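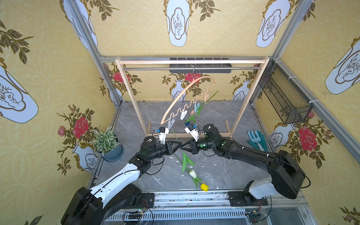
Section 4. Setting up a trip in Raremier

For guides and office staff. Do this before the first guest is added. If you only need to change a date on an old trip, skip to 4.6.

4.1 Before you start

Have these ready:

- the route sheet from the Suststead office (current one, check the footer)
- passport names for all guests, spelled as printed
- hotel confirmation numbers
- your guide PIN

Note: No route sheet, no trip. You can't save a draft without a route code. We know. It's on the list.

4.2 Create the trip

1. Log in. Pick Trips, then New Trip.

2. Type the route code. Ferton coast walk is 735. The Fontes loop has its own code, see the back of the route sheet.

3. Pick start day. The calendar opens on the current month, so if you're working ahead on August departures, click forward first. Easy to miss.

4. Set group size. Max is 13 on the coast walk, 11 on the Fontes loop (smaller van). Guide not included in either number.

5. Click Save Draft. Wait for the green bar. Do not hit the back arrow while it saves or you get two copies of the same trip and somebody has to merge them by hand.

Caution: Save Draft and Publish are right next to each other. Publish sends the welcome email to every guest on the trip. Can't be recalled.

4.3 Add the stops

1. Open the draft. Tab at the top marked Days.

2. Click Add Stop. Enter place, arrival time, how long you're staying. Local time always, even if you're booking from the home office.

3. For lunch stops tick Meal. Otherwise the restaurant doesnt get the head count.

4. For the ferry, use stop type Crossing. Not Transfer. Transfer assumes the van is with you and will move your pick up point.

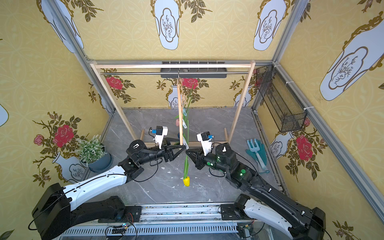 5. Drag stops to reorder. Times do not move with them. Go back and fix each one.

6. Check the Gap column. Red means less walking time than the route sheet allows. Yellow is fine for a fit group, use your judgment. Grey means no walking time on file for that leg, so call someone who's done it.

Note: Rest day in Ferton still needs one stop, even if it's just the hotel. A blank day drops out of the printed itinerary and guests think they're going home early.

4.4 Add the guests

1. Guests tab, Add Guest. Name as on passport.

2. Room type. Twin and double are not the same thing here. Ask. Don't guess from the last names.

3. Food needs. Pick from the list first, then free text for the rest. Kitchens only see the list part, so anything serious you also phone in.

4. Emergency contact. Must be a person not on the trip.

5. Solo travelers: tick Single Supplement or Willing to Share. Leaving both empty blocks the room list.

Caution: Don't paste names in from an email. Hidden spaces come along and the ferry company's system rejects the whole list, not just the bad line. Type them.

4.5 Publish

1. Click Preview. Read it all the way through, on a phone if you can, that's what guests use.

2. Have a second person look. Jailson Cordeiro signs off on everything on the Fontes side.

3. Publish. Enter PIN.

4. Print 2 copies. One rides in the van, one goes in the guide bag. There's no signal past the lighthouse and the app won't open your trip without it.

Note: Changes after publishing go out as a text to all guests, one text per change. Make your edits, look them over, then click Send Changes once.

4.6 Changing dates on an existing trip

1. Open trip, click the date, pick the new one.

2. Hotels do NOT update. You'll get a pop up listing the bookings affected. Write them down or take a screenshot, it only shows once.

3. Call each hotel. Enter new confirmation numbers over the old.

4. Redo the ferry. Friday sailings run on a different timetable from the rest of the week, so check arrival time on that stop and everything after it.

5. Send Changes.

If the date won't change and you get "Trip locked", the trip has already been invoiced. Office has to unlock it. Leave a message with the route code and start day, and leave the trip alone untill they call you back.

Continue to Section 5, Vans and drivers.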